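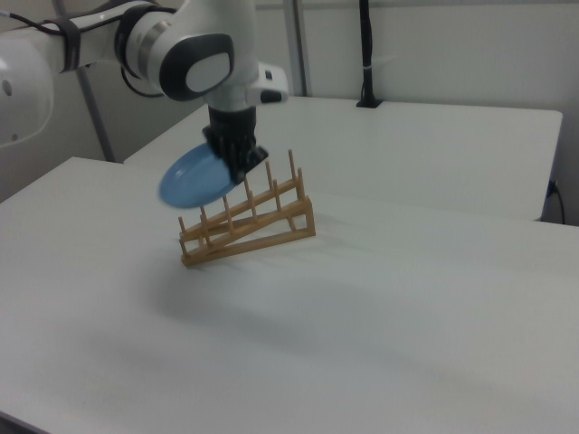
Granton House, shared kitchen and table area
Crockery storage and drying: inspection checklist with comments
Completed by: Yusri Lau
Month: June
Start: 10.40 am

Scope: wooden dish racks, plates in daily use, and the tables they stand on. Cupboards, the sink and the dishwasher are covered by the kitchen hygiene sheet and are not repeated.

Ratings: S = satisfactory. A = attention needed before next inspection. R = remove from use. N = not checked.

1. Dish rack

1.1 Rack stands level and does not rock when pressed at each end. S
Comment: Checked empty and with one plate in the rear position. Slight movement at one foot when the rack was set across the join between two tables. Keep it wholly on one table.

1.2 All pegs present, upright and firm. S
Comment: Each peg turned lightly between finger and thumb. One peg near the front rotates but does not lift out. Glue at next maintenance. No splinters found.

1.3 Side rails and crossbars free of cracks. S
Comment: Hairline mark on the underside of one rail follows the grain and does not catch a fingernail. Same mark recorded last time, no longer than before.

1.4 Wood free of mould, staining and soft spots. A
Comment: Light grey discolouration at the base of several pegs, where water collects. Scrub with a stiff brush, dry on end overnight, then apply food-safe mineral oil. Do not soak the rack. Do not put it in the dishwasher.

1.5 Spare rack available. N
Comment: Spare is in the Trullach store, which was locked at the time of inspection.

2. Plates

2.1 Rims free of chips. S
Comment: 17 plates checked by touch and by eye. One was withdrawn at the previous inspection and has been replaced.

2.2 No crazing or cracks in the surface. S
Comment: Fine cutlery marks on two plates. Cosmetic only.

2.3 Plates seat fully in the slots and do not lean on each other. S

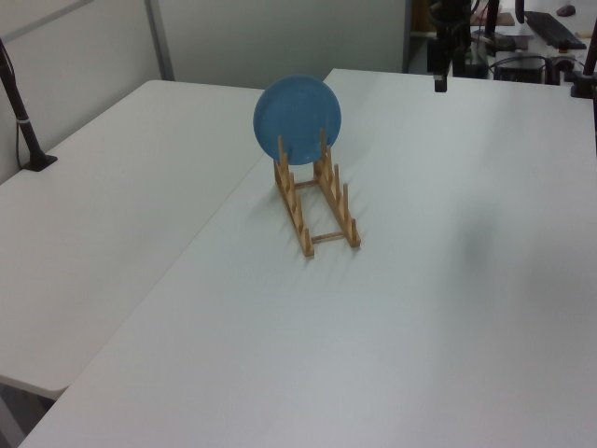
Comment: A plate in the rearmost slot should rest on the wood at its lower edge and lean no further than the pegs allow. Anything with a rim too thick to drop between the pegs is to be dried flat on a cloth. Bowls are not to be stored in this rack.

2.4 Rack loaded from the back forwards. A
Comment: Practice varies between users. Loading from the front leaves people reaching over standing plates. Reminder to be added to the notice by the sink.

3. Tables

3.1 Surface clean, dry and free of grease. S
Comment: Wiped with neutral detergent before the check. No swelling at the edges.

3.2 Adjoining tables level at the seam. S
Comment: Straight edge laid across at three points. Crumbs removed from the gap.

3.3 Rack set back from the table edge. S
Comment: Minimum clearance is 100 mm on all sides. Met on all sides.

3.4 Table legs locked and feet in contact with the floor. A
Comment: One adjustable foot was loose and has been tightened by hand. Needs a spanner.

4. Floor

4.1 Floor beneath the tables dry and clear. S
Comment: No drips. Absorbent mat not needed at present.

Actions carried forward

Item 1.2, glue peg. Y. Lau.
Item 1.4, clean and oil rack. Y. Lau, before the rack goes back into use at lunch service.
Item 1.5, inspect spare once store key is obtained.
Item 2.4, amend notice.
Item 3.4, tighten foot with spanner and recheck item 3.2 afterwards.

Items rated R: none.
Finished: 11.25 am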